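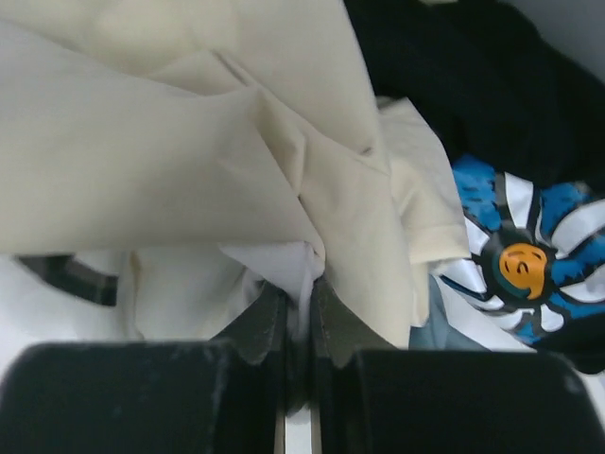 A cream garment among other textiles, May 2025.

The secondhand clothing business used to depend on shame. You dropped the bag at the church door after dark, and whoever bought your old coat had the decency to live two towns over. In Irmont, where I grew up, wearing a neighbor's castoffs to school was a social event, and you were the entertainment.

Now the line outside the Saturday swap in Vidport starts before breakfast. Admission is $5, which buys you the right to dig through other people's laundry. Regulars bring their own tote bags and a look I last saw on shoppers fighting over televisions.

Prices have kept up with the mood. A plain wool sweater that would have cost $2 in my student days goes for $20 at the better shops on Urquhart Street, where it is described as "honest." A moth hole adds character. Two moth holes and it goes on the front rack.

Then there is Brudero, the resale app that lets you sell a shirt without meeting anyone, in exchange for 400 messages asking if you would take less. I listed a linen jacket there in February. A buyer wanted to know the width of the armpit. I measured the armpit. She wanted it again, lying flat.

The jacket is still in my closet. I have started wearing it, and two people have asked where I bought it. I told them it was vintage. It came from the mall in Irmont, at full price, and the receipt is in the pocket.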